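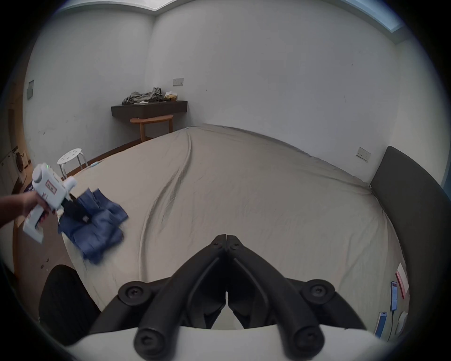 Şengül Kaplan had folded for Grevport for eleven years when they stopped paying her to fold and started paying her to teach folding.

The change came on one sheet of paper, handed out at the end of a shift. The laundry in the old cannery building would take the Stikeo line in March. There would be 23 jobs where there had been 53. People who wanted to stay on until then could sign up for home recording, which paid by the accepted piece. Grevport would supply the grippers.

She signed. So did Algirdas Priedītis, who ran the dryers and had never folded anything in his life if he could avoid it.

The grippers came in a gray case, two of them, one for each hand. There was a booklet with drawings. You were supposed to work in an ordinary room, on an ordinary bed or table, and handle clothes the way you would at work, except that your fingers stayed on the handles and the jaws did the touching. Anitha Kaimal, who had been their shift lead and was now called a recording coordinator, came by the apartment to set her up.

"Don't tidy," Anitha said. "They want it how it is."

"How it is, it's tidy," Şengül said.

Anitha looked at the shelf and said nothing.

The first week was bad. She could do a pair of jeans in four seconds with her hands. With the grippers it took her most of a minute, and half of those were sent back. The messages arrived on her phone in the evening. Item dropped. Item left work area. Fold incomplete. She had never in eleven years had a fold called incomplete.

Denim was the worst of it. A towel wants to lie flat and you only have to help it, but jeans have the thick seams down the side and the pockets that catch, and the waistband goes its own way. At the laundry she used to run her thumb down the inside seam to find where it wanted to bend. She had no thumb now. She had two black fingers that opened and closed, and she had to find the seam by looking.

She called Algirdas.

"How many did they take?" she asked.

"Nearly all of them," he said. "Why, is something wrong with yours?"

She thought about that for a day or two. Then she asked him to come over and show her, and he sat on the edge of the bed with the grippers and folded a shirt. It was a terrible fold. One sleeve stuck out. But he did it slowly, one pinch at a time, and he never let go with one side until the other side had hold. She saw what he was doing. He folded like a man who didn't know how to fold, and so he did every step.

"You skip things," he said. "I watched you at the tables. You throw it and it lands folded."

"That's called being good at it."

"Sure," he said. "But how would anybody copy that?"

She began again from the beginning. Pick up at the waist. Find the other side of the waist. Lift until the legs hang. Lay down. She said the steps out loud in Turkish, the way her mother had said them to her over a basket on the balcony, and by the second week most of her pieces were going through. By the end of January she had 1,803 accepted. Algirdas had more, but he didn't have to make lunch for anybody.

Her son came home from school and did his homework in the kitchen because the bedroom was in use. Her husband complained that he couldn't find any trousers, and she told him they were at work.

In February Grevport asked the recorders to come in for an afternoon. Houshang Pakzad from Stikeo was there to thank them. He was younger than she expected and his collar was turned under on one side. He had a chart. He said the group had sent in 3,850 pieces of denim alone, and that denim had been the hardest category and was now the second hardest.

"What's the hardest?" somebody asked.

"Fitted sheets," he said, and everyone laughed except him.

Alfredo Javier put his hand up. Alfredo had worked the receiving dock, and he hadn't signed up for the recording. He had come because nobody at the door had a list.

"When it's working," Alfredo said, "who do you call when it does something stupid?"

Pakzad said there would be floor technicians.

"From here?"

"Some from here."

"How many?"

Pakzad looked at Anitha, and Anitha looked at the chart. The number was four. It was not on the chart, but she knew it.

The line went in during the second week of March. They took out the long tables first. Şengül had been told to stay home that week with pay, but she went in on the Thursday anyway to get a mug and a pair of shoes from her locker. The place where her table had been was a row of bolt holes and a paler strip of floor. Behind yellow tape there were six stations, each with two arms over a white surface, and a cart of mixed laundry beside the first one.

A technician was running it. He let her stand at the tape.

The arms went down into the cart and came up with a pair of jeans. The left one held at the waist. The right one traveled along until it found the other side of the waist, and took it, and only then did both of them lift. The legs hung. The arms waited a moment until the legs quit swinging.

That was hers, the waiting. Algirdas never waited, he just laid things down crooked. She had started doing it because her second week had been full of twisted legs, and she would stand there over the bed with her elbows out, holding still, and breathe once.

The arms laid the jeans down and brought one leg over the other. Then the left arm reached in and gave the pocket a small tap, flat, with the side of its jaw.

"It does that every time," the technician said. "We don't know what it's for. Doesn't seem to hurt anything."

"The pocket lining comes up," Şengül said. "If you don't push it down you get a lump."

He wrote that on the back of his hand with a pen.

She was offered one of the four jobs. Anitha called her with it that same night. The pay was a dollar and ten cents an hour more than folding, and it was mostly standing. When a station stopped, you went over and cleared it, and you pressed one of three buttons to say what had gone wrong. Algirdas was not offered one. He had already found something at Pinto, the bakery supplier out by the highway, loading trays.

"They'll have you recording by summer," she said.

"They already asked me," he said. "I told them I'm slow. They said that was fine."

She took the job. For the first month she kept getting up from the stool before a station stopped, because she could see from how a shirt was held that it was going to slip. The stations weren't supposed to be touched while they were running. She got a written note about it, and then Anitha had the note taken back out.

The other three technicians were all people she had known across the tables. They used to talk the whole shift with their hands going. Now their hands were free and they were each at one end of something, two stations apart, with the blowers on. They tried shouting for a while. After that they mostly saved it for the break, which was fifteen minutes, and there was too much to get through.

Alfredo came by the dock sometimes to see who was left. He was driving for Prement then, and the route took him past the building. He would lean out of the truck and ask her whether it had done anything stupid.

"It folded a cat blanket into a shirt," she'd say, or, "It's scared of corduroy."

At home the gray case sat by the door until a courier came for it. The bedroom went back to being a bedroom. On Sundays she did the family wash and folded it on the bed, and the first few times she was pleased to have her thumbs back, going down the seam. But she noticed that she held the jeans up now before she laid them down. She stood there with her elbows out until the legs hung straight. Her son asked what she was waiting for.

"Bring me the socks," she said, and tapped down the pocket.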